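**fruit in the plastic or out of it??**

**flilside_kim** -- 26 Oct 2022
ok quick one. got oranges in those little sealed bags again, plus bananas and some loose oranges. do you leave them wrapped till you eat them? mine go soft so fast. bananas still a bit green if that matters

**Pamex912**
out. always out. plastic holds the damp in and then you get the fuzzy spot on the bottom

**flilside_kim**
hm ok. my mom swears by the bags tho. this is the kind I mean, zigzag edge, orange print

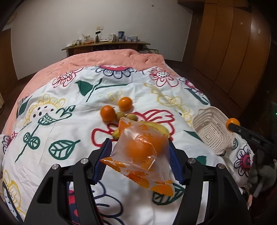
**Jolán Szekeres**
Your mom's right, sorry Pamex. Left a few wrapped in the fridge back in May, 11 days, still juicy. The bare ones next to them got leathery.

**Pamex912**
fridge sure. on the counter no way. lost nearly a whole box like that

**vimetti**
you're both argueing about oranges -- move the BANANAS. they ripen everything near them. 2 bowls, done

**Jolán Szekeres**
Oranges don't really ripen more once picked though?

**vimetti**
fine but they still go off faster at my place. not sharing a bowl

**flilside_kim**
ok bagged ones in the fridge, bananas by themselfs. will see how the loose ones do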